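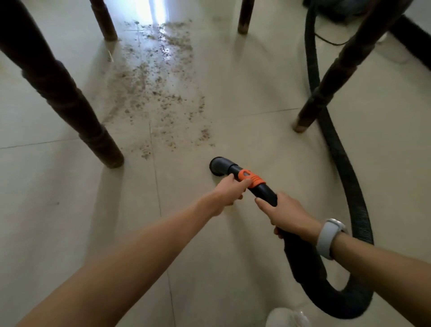

MATHIAS, 24th March

Opinion | Home and Workplace

The cleaning of a hard floor is seldom treated as a subject for policy. It ought to be. Most households and small offices give careful thought to the purchase of a vacuum cleaner and very little to the way it is used, and the floor beneath the table is where the difference shows.

A glossy, light-colored tile is a demanding surface. Brown crumbs and fine dirt stand out against it, particularly where daylight strikes from a window or doorway. The common response is to reach for a broom. This Association has long held that the broom is the wrong first tool for such a floor. Sweeping drives fine dust into the grout lines and against the feet of the furniture, and a second pass seldom recovers all of it. A canister vacuum with a plain, open nozzle held low to the tile removes crumbs and dust together.

Our second concern is the furniture. It is customary to work around the legs of tables and chairs and to declare the matter finished. Glenys Parri, in her remarks to our spring meeting, described the area between four table legs as "the room that is never cleaned." We agree with her. Chairs should be moved before the machine is switched on, and the canister set down where its hose will not drag against them. The power cord deserves the same attention -- a cord wound behind a leg will pull at the worst moment.

Some members disagree. Valter Wikström has argued that a wide floor head is faster and that the open tube should be kept for corners. On a large, clear floor he is correct. Beneath a dining table, a wide head meets a leg at every turn, and heavier debris may be pushed ahead of it.

We therefore ask that the household guidance now under review be amended in 3 places: the open nozzle named as the first choice for loose debris on tile, the moving of chairs stated as a requirement, and the broom kept for outdoor steps. Written comments of up to 500 words will be accepted through the end of March and should be addressed to Kirsty Furnival.

80 shares | 8 comments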